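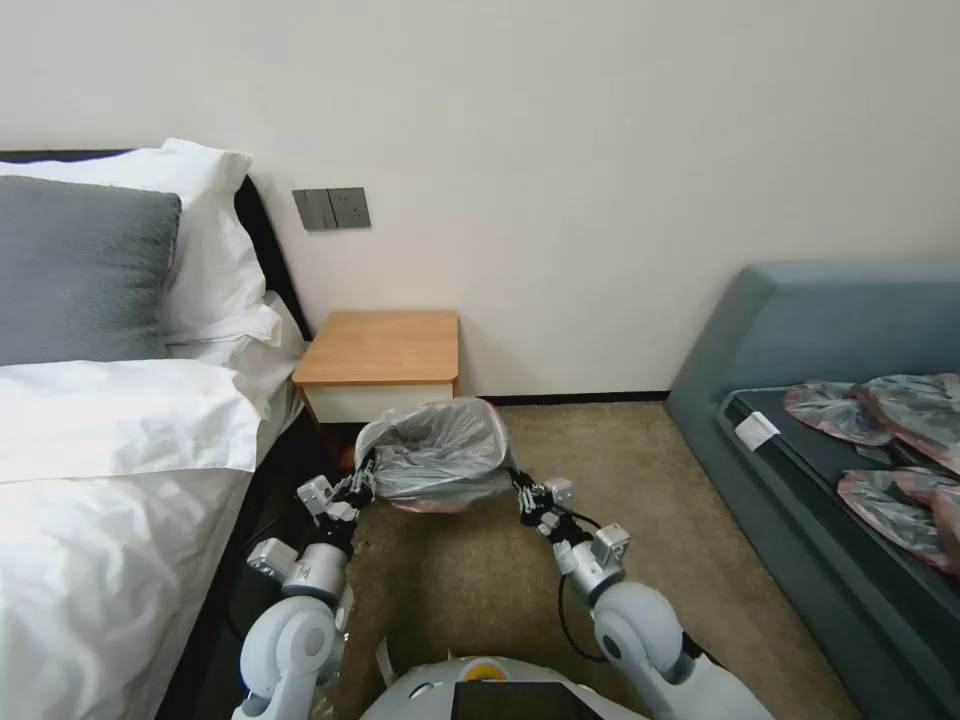 Making the bed is the easy part, according to Octavio Carhuamaca, and it is the little bin by the nightstand that everybody forgets until it is overflowing with tissues. He was speaking to a full room at the Holtemo community center on Friday evening, where neighbors had gathered for the first of 3 free get-togethers on keeping a bedroom pleasant without giving up your whole Saturday to it.

There was plenty of friendly disagreement, as you might expect when over 20 people get talking about housework! Pillows took up a good half hour (stand them against the headboard, or lay them flat and be done with it?), and white bedding had its loyal defenders as well as a few who swore they would never buy it again. Carhuamaca suggested folding the bin bag well down over the rim so it stays put, and keeping a couple of spares underneath it, which got a lot of nodding from the back rows.

The next evening is all about nightstands and what ends up inside them. Doors open at the Skimberg Street entrance, tea and cookies are provided, and you are very welcome to come even if you missed the first one.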